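Search this dataset Go

# Stamen: kitchen clutter, two-arm tabletop set

Stamen is 3,647 teleoperated episodes of a two-armed robot moving kitchen things from where they are to where somebody wanted them. It was recorded by the Castasen group at the Drevthorpe lab between March and the end of summer. Current release: September 10, 2024.

## What an episode contains

- wrist video from each arm, plus one fixed view of the table
- joint positions and gripper opening for both arms
- one instruction, typed by the operator, spelling left as found
- a success flag, set by a second person with less to lose

Episodes run up to 300 steps. Anything longer was stopped and thrown out, along with the operator's good mood.
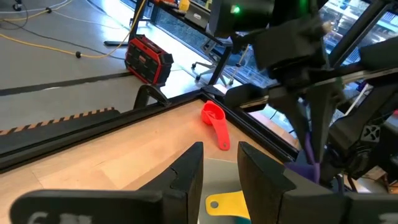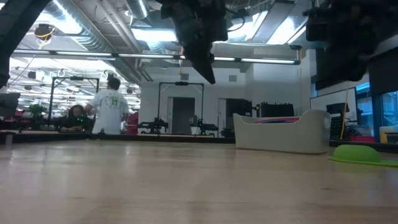 Wrist view (first) and fixed view (second), both over the light wooden tabletop.

## Objects

The pool holds 40 items, mostly plastic and silicone: measuring spoons, measuring cups, bowls, and things with flanges that refuse to be grasped from the side. Thin spoon handles account for more failed grasps than everything else put together. We kept the failures. They are in `failed/`, and it's a big folder.

Bins are soft-sided. They sag, they shift when bumped, and their position is not reset between episodes.

## Known problems

- The fixed view sees the whole room. People wander through the background, and the windows change the light by the hour. If your model learns to tell time, please cite us.
- Operators disagree about what "next to" means. So do the labels.
- The left arm gets used a lot less than the right. Balance your batches or end up with a very expensive one-armed robot.
- Version 1 had the left and right wrist streams swapped in one folder. Version 2 fixes this. Delete version 1.

## Splits

Train and test are split by object, so no test item shows up in training. The split file is `splits/by_object.json`. The older random split is still there for anyone who wants nicer numbers.

## Loading

Use the reader in the Cairns repo. The one in `old_tools/` works too, but slowly and with opinions about your Python version.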